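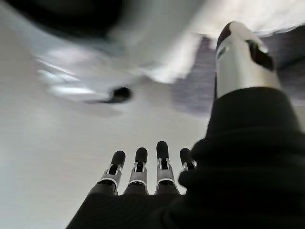
Black knit, close up, with its soft ribbed texture.

There is a smell of wool and hot tea in the workshop at Millham, and within two minutes of coming through the door I had been handed a cuff and told to pull it. "Go on, harder than that," said the knitter who runs Grondari, laughing. "Now let go. See? Straight back. I could do that all day."

Grondari makes small ribbed things: cuffs, wrist warmers, fingerless mitts, sleeve ends for jumpers whose owners can't bear to throw them out. Nearly all of it is black. I had come expecting to talk about colour, and I came away wanting to talk to everyone I met about ribbing instead.

"People think black is the boring one," she said. "I love it! It shows you the shape of the fabric and nothing else. With a stripe, you look at the stripe. In plain black, you've got the rib and the way it falls, and little folds going across it when it's pulled round something. Get it near a window on a grey morning and it's lovely."

She started in the back bedroom 15 years ago with one hand-operated knitting machine, bought second-hand in Landley and carried home on the bus in two trips. It still works. It sits under the window with a tea towel over it, and she uses it for anything narrow. The larger one beside it came later, and she is less fond of it ("it's quick, but it sulks in damp weather").

The first things she sold were wrist warmers, at the October market in Landley. How did that go? "Terribly! I'd made 100 of them, which was mad, and I'd got the tension wrong on most. They were far too tight. I had to stand there watching people try to get them over their knuckles. I took 86 home again, and I unpicked the lot on the kitchen table over the winter."

I asked whether she was tempted to give up, and she looked surprised. "No, I was too cross. And unpicking is a very good teacher. You find out where you went wrong because you go past it backwards."

What she learned that winter was mostly to do with measuring. A cuff has to go over the widest part of the hand and then sit on the narrowest part of the wrist, and it has to do it again the next day, and the day after. She measures round the knuckles with the thumb tucked in, then round the wrist, and knits nearer to the second number than you would think. The rib does the rest. Her thumb openings are worked as a slit and finished by hand with a blunt needle, a job she saves for the evening with the radio on.

"The thumb is where a cheap mitt goes first," she told me, turning one inside out so that I could see the stitching. "All the strain lands on that one corner. So I go over it twice and I don't pull it tight. If you pull it tight it looks neat for a week and then it goes pop."

The yarn comes from Kettler, a small mill shop she has used from the beginning, and she talks about its black the way some people talk about a favourite loaf. It is a wool blend with a matt finish. Dye lots vary, so she buys enough cones at once to see her through a season and writes the lot number on the inside of every tube with a pencil. She held two cones side by side for me, one from each of two lots, and I couldn't see any difference. She took them over to the doorway and there it was, one of them ever so slightly brown.

Isn't it hard on the eyes, all that black? "After four o'clock in winter, yes, it's dreadful. I've got a lamp on a bendy arm, and I put a white pillowcase on my lap so I can see the stitches against it. That's my whole secret. A pillowcase."

Washing came up, as it always does with wool, and she was very firm about it. Cool water, a little soap, squeeze it in a towel, lay it flat. Never hang a cuff on the line by its edge. If the rib has gone baggy it can often be coaxed back by soaking it, patting it narrow with your hands and leaving it alone overnight. She does this for customers who bring old pairs in, and charges them a biscuit.

She is trying out a longer mitt at the moment, nearly to the elbow, with a wider rib at the top so that it stays up over a shirt sleeve. Roughly half of the test pairs have slid down so far. She was wearing one that hadn't, and one that had, and she kept hitching it up as she talked.

"I'll get it," she said. "It wants another couple of stitches taking out, or it wants putting in the bin. Pull this one and tell me what you think."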